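Ticket 442
Product: Carré two-arm home unit, simulated apartment
Component: chore routines / close-up round
Opened by: Khanyisile Mnguni, Kadedville test desk
Opened: 15 Aug 2020
Status: open (was closed by Nesturon, reopened by me)
Priority: normal. I asked for high and was told high is for crashes.

Summary
The close-up round does not close up. The routine is supposed to shut the interior door, check the window latch and go back to its start position. It reports "complete" whether or not the door is shut.

What I expected
The release notes for build 469 say door and window chores are "ready for household trial." I took that to mean I could start the round, go get a coffee, and come back to a closed door.

What I got
33 runs in the simulated room on the stock layout. Nothing moved, no added clutter, no pets, no kids, no socks on the floor. The door ended up closed on 2 of them. All 33 were logged as complete.

I could live with a machine that fails and tells me so. My dishwasher does that. I can't do anything with one that leaves the door hanging and sends me a green check mark. 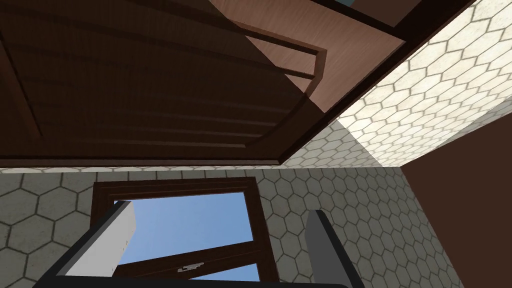
Steps to reproduce
Load the stock apartment. Leave the door partly open, any angle past a hand's width. Start the round from the menu (the command line does the same thing, I tried). Wait for the complete message. Look at the door.

Environment
Build 469, clean install. Bullitz physics at default settings. Joint limits untouched. I went back to the July build for comparison and it has the same problem with a different progress bar.

Reply from Nesturon support
Thank you for the report. The round is scored on whether the arms reach their planned positions. Door state is not currently part of the completion check. Please confirm the base is level at the start of the run, as a tilted camera view may indicate a calibration problem. Closing as working as designed.

Reopened, K. Mnguni
The base is level. I read the value off the state panel before each run and it was zero every time. The view is tilted because the view I picked is tilted, and switching to a straight one changes nothing in the log.

On "working as designed": if you hired a person to shut the door and they told you their arms had reached the planned position, you would have a follow-up question. Please treat this as mine.
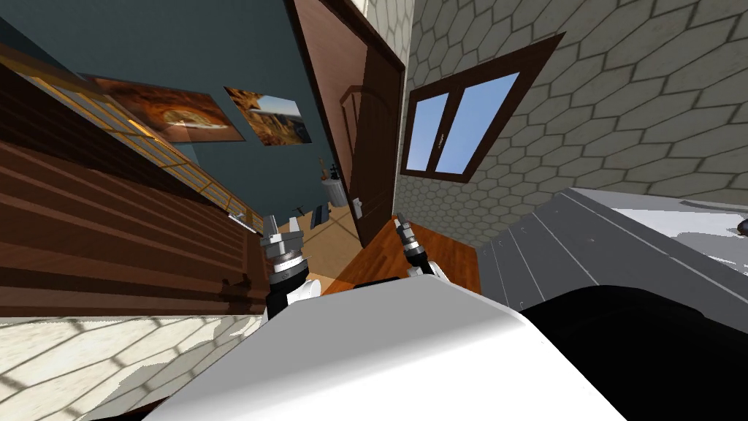

Both grippers raised, door partly open behind them.

Tried since reopening
Slower arm speed. No change, only slower.
Fingers opened wider before the approach. No change to the result that I can find.
Approach from the counter side. Planner refuses, says no path. It gives no reason.
Window step disabled, door only. Still logged complete with the door open.
Door step disabled, window only. Logged complete in under a second, which makes me wonder what the window check is checking. I'll open a separate ticket if somebody can tell me what the latch test reads. I couldn't find it in the docs.
Fresh user profile. No change.
Different machine, same build. No change.

Reply from Nesturon support
We appreciate the detail. Engineering believes the planner may be choosing a push point too close to the hinge side, where more force is needed. Could you raise the force limit by one step and retest? We would also note that door closing is considered a solved task in our internal benchmark.

K. Mnguni
Raised by one step. Same result, open door and complete message. I put the limit back, as I'm not going to keep turning up the force on something people are meant to have in the house with them.

The hinge side idea sounds plausible to me and I would like to see it followed up. Anyone who has leaned on the wrong side of a door at a store knows how that goes. But it doesn't explain the message, and the message is the part I'm reporting. Those should probably be two items.
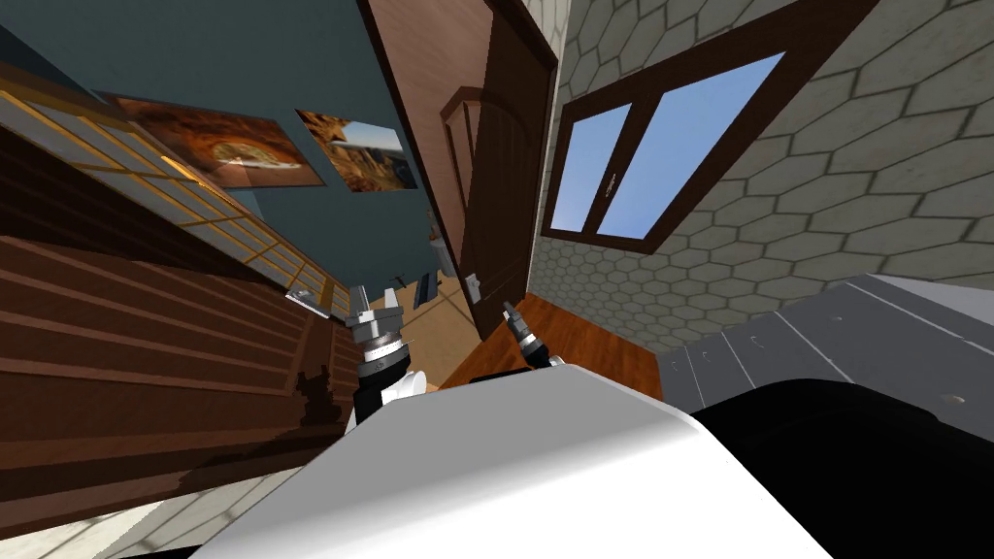

As for the benchmark, please attach it. I would like to know whether the door in it starts open, and who decides when it is closed. If the answer is the same completion check, then the benchmark has the same bug and the number on the product page does too.

Requested
1. Read the door angle at the end of the round and fail the run if it isn't shut.
2. Same for the latch.
3. Take "ready for household trial" out of the notes until 1 is done.

Workaround
Shut the door yourself.

Last update
Moved to engineering queue. No target build assigned. Support asked if I could change the title from "Round does not close door" to "Round completion criteria feedback." I left it as it was.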